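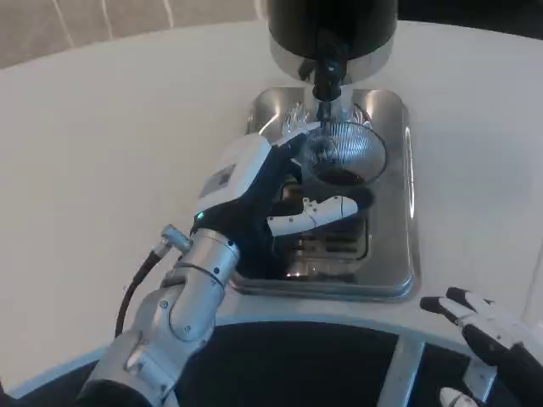 How to put a coffee robot in your break room (and keep your coworkers on your side)

Posted 13/04/2019

I run the office side of things at Cullis, and since December we've had a two-armed robot making the coffee. We call it Grullomer, which was the name on the project folder and then it stuck. I've had so many messages asking how we set it up that I'm writing the whole thing down, people parts included, as those took me way longer than the cables!

Step 1. Talk to whoever makes the coffee now

For us that was Griet Hendriks at the front desk. Coffee was never in her job description but she was doing 81 cups on a busy day, with the phone ringing behind her. I asked her what she wanted to keep and what she'd happily never do again. She kept the ordering and the visitors' trays. The refills went to the robot. Get this in writing, even if it's just an email, so the freed-up time doesn't quietly fill with somebody else's filing.

Step 2. Pick one drink

Plain black coffee, one size. I know, I know. We started with four drinks and spent two weeks sorting out the milk. Go back and add things once people trust it.

Step 3. Teach the cup position

Use one kind of cup. We went with clear glass so you can see the level from across the room. The spout has to point straight down into the cup, so jog the hand in slowly over the drip tray and save the position once it's centered. Then do it again with coffee running. Stijn Maes from maintenance logged 146 pours before we let anybody drink one, and he moved the saved position twice along the way.

Wrap the fingers around the side of the glass with the thumb across the near side, low down. If the grip is too high you'll get fingers in the way of the spout. 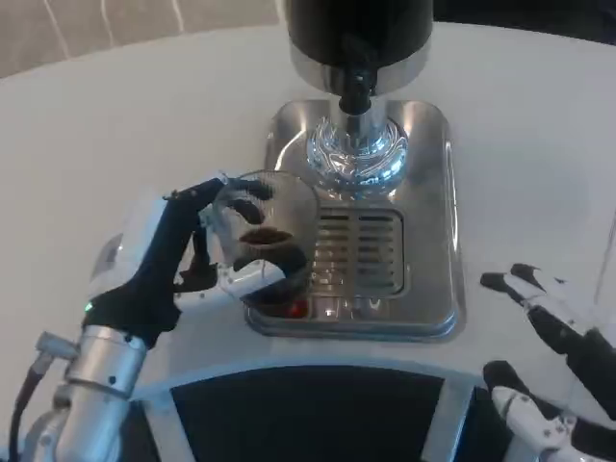

Daily routine

Wipe the tray and the slotted grate before the first cup. Check that the green light by the wrist is on. Keep your own hands off the table while the arms are moving, and put that on a sign (ours is in two languages, and Dijkstra from accounts still reached in for a spoon).

Who does what now

Griet got her mornings back and moved over to scheduling, which she'd been asking for. Stijn got a new chore, so we took the Plunilell filter checks off his list to make room. Please do this part! A robot makes work too, and it lands on whoever is handy with a screwdriver.

Some people miss the chat at the front desk. I do, a bit. We put two stools by the robot table and that helped more than I expected. We passed 1020 cups last month and

the suggestion box is mostly requests for milk.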